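Pui-shan Yu lleva los turnos de tarde en el almacén que Fillbridge tiene a las afueras y desde noviembre representa también a la plantilla en la negociación del horario. Nos recibe a las dos, antes de entrar, en la cafetería de enfrente.

Empezó en Dankwa, una empresa de paquetería que ya no existe, preparando pedidos de papelería. «Allí aprendí a leer un cuadrante. Me lo daban con tres días de antelación y yo tenía una niña de dos años», recuerda. En Fillbridge el plazo es ahora de 20 días, y Yu considera que fue el cambio más importante del último convenio, por delante de la subida salarial.

En su turno trabajan 130 personas. La mitad vive en municipios sin autobús nocturno, y ese es el asunto que hoy ocupa las reuniones. La empresa propone adelantar la salida media hora; la plantilla pide una lanzadera. «Media hora no resuelve nada si el último autobús sale a las diez», dice Yu. Calcula que el servicio costaría 3000 euros al mes, compartido con Brullitz, la nave vecina, que tiene el mismo problema.

Sobre los fines de semana es menos tajante. Hay compañeros que los prefieren por el plus y otros que no los quieren de ninguna manera. «Yo no puedo decidir por ellos. Llevo las dos posturas a la mesa y que se vote».
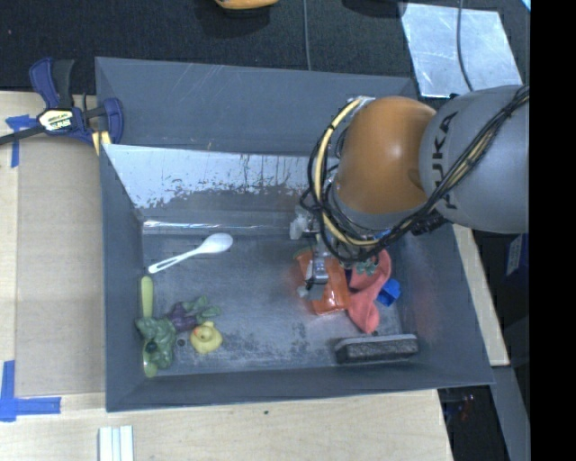
Foto: archivo Dorik

La formación es otro punto abierto. Yu quiere que los cursos se hagan dentro de la jornada, porque quien sale a las diez y media no vuelve a las nueve de la mañana para sentarse en un aula. La dirección ha aceptado hacerlo así con los de prevención y estudia el resto.

¿Seguirá como representante? «Hasta que se firme el horario, sí. Luego ya veremos, que también quiero cenar en casa». Mira el reloj, paga los cafés y cruza la calle.

Artículos relacionados
Qué debe incluir un cuadrante de turnos
El transporte a los polígonos, pendiente otro año
Plus de nocturnidad: dudas frecuentes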